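Ticket 624 – Leline tape coming loose on small block
Status: open
Opened: 20 October 2024
Product: Leline tape, reddish-orange, 25 mm

Block was wrapped in several layers. The tape is wrinkled across the face and the bottom edge is ragged, with a flap sticking out at lower right. Top seam runs horizontally. Same teal background as the mug.

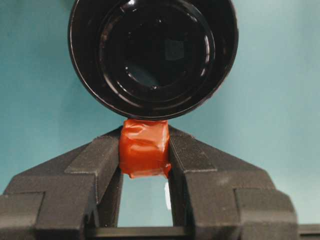
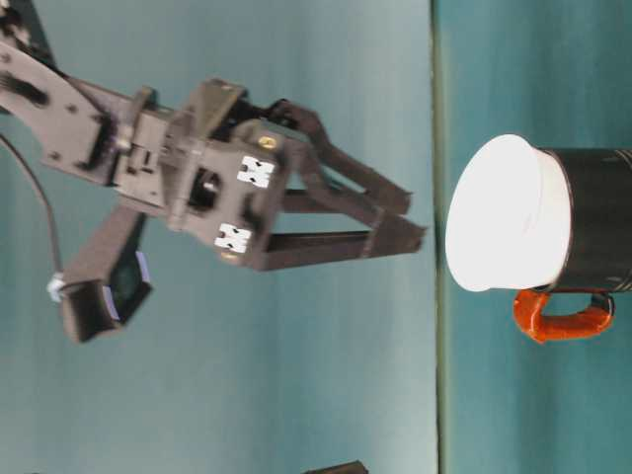
Catarina Antunes

Rewrap requested from Oltalura stock. Remove all old layers first – do not tape over the flap. Press each turn flat and leave 4 hours before handling. Mug stays on the table; no change needed there. Roll from January not to be used.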